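Setting Up a Part Number System for a Home Workshop

A part number lets you find, reorder, and replace small hardware without reading the whole label each time. The method below uses a plain spreadsheet and a fixed code format. It works for screws, nuts, washers, electrical terminals, fuses, and similar items. It does not work well for lumber, sheet goods, or anything stored by length.

What you need

A spreadsheet program
A thread gauge and a ruler or caliper
Adhesive labels and a permanent marker
Small bags that close

The code format

Each code has three blocks separated by hyphens: family, type, and serial. Family is two letters. Type is two letters. Serial is four digits, padded with zeros.

FA-WS-0022 is a fastener (FA), wood screw (WS), serial 22.
EL-RT-0100 is an electrical part (EL), ring terminal (RT), serial 100.

Do not build the size into the code. Size goes in its own column. Codes that carry size, finish, and head style grow long, and they break the first time a part turns up that does not fit the pattern. The Cudstead format, still common in older shop guides, has this problem: a change of supplier finish forces a new code for the same screw.

Leave out the letters I and O. They are misread as 1 and 0 on handwritten labels.

Step 1. Create the sheet

Make one row per part, with these columns in this order: Code, Description, Size, Material, Location, Quantity, Reorder Point, Supplier, Supplier Number, Notes.

Format the Code column as text before entering anything. If you import from another file, check that the leading zeros in any separate serial column survived.

Step 2. Write descriptions noun first

Start with the noun, then the modifiers, from general to specific: "Screw, wood, flat head, square drive." Sorting the column then groups like items together. "Flat head wood screw" sorts under F, next to flat washers.

Step 3. Measure before you enter

Measure loose parts even if the old container is marked. For machine screws, record diameter, pitch, and length. Measure flat head screws overall, including the head. Measure pan head and hex head screws from the underside of the head. Mixed parts that cannot be identified go in one bag coded XX-XX-0000 until you have time for them.

Step 4. Assign locations

A location code is separate from a part code. Use a letter for the cabinet or case and a number for the drawer, counted left to right and top to bottom. B5 is the fifth drawer of case B. Keep the location off the part label — parts move, and the label then has to be redone.

Step 5. Set reorder points

Quantity need not be exact for cheap hardware. Enter Full, Half, or Low. For parts that cost more or ship slowly, enter a number and set the reorder point at 2 unless the part is used in pairs, in which case set it higher.

Step 6. Back up and print

Save a copy after every change to the code list. Print the family and type list on one page and tape it inside a cabinet door. Print the full sheet once a year; May works well, ahead of the summer projects.

Limits

The format was tested on the Gunurley shop list, which holds 1,151 entries, and no type came close to running out of serials. Searching slows down on older computers when the Notes column is long. Move long notes to a second sheet keyed by code. 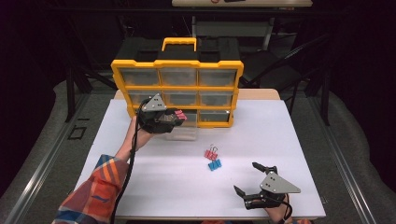
Filed under: Drawers and Cases

Clear drawers suit parts that can be told apart by shape. Similar sizes of the same screw still need a label on the drawer front. For carry cases with a top handle, close every drawer before lifting, and keep the heaviest hardware in the bottom row. Bag any part smaller than the gap at the back of the drawer.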